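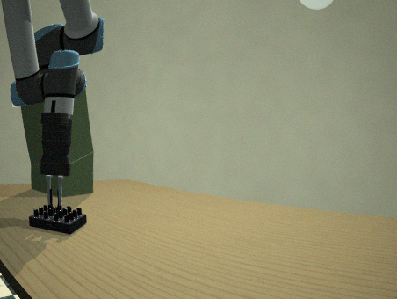
*A gripper lowered onto a black block set with upright pegs.*

The salt road between Clornen and Herken ran 34 miles and paid for both towns for most of three centuries. Its toll was set by charter, collected at the river gate, and split – two parts to the bishop at Herken, one to the burghers of Clornen. The surviving gate rolls list 2,705 wagons in the last full year before the war.

The charter's weak point was Flatton. The village lay on the boundary and held an older right of free passage, granted to its mill. Carters learned to unload there and move salt downstream by night as mill freight. In one March the gate recorded 963 wagons inbound and hardly any salt.

Herken answered with a garrison. Clornen, which stood to lose its third, refused to quarter the men, and the dispute went to the provincial court. It sat there for six years. By the time a ruling came down in the bishop's favor, the border had moved and the salt came from elsewhere.

The gate was sold for stone. Parts of the lintel are built into the Hunt warehouse on the Clornen quay, where the toll rates can still be read on the river side. The mill right at Flatton was never formally revoked.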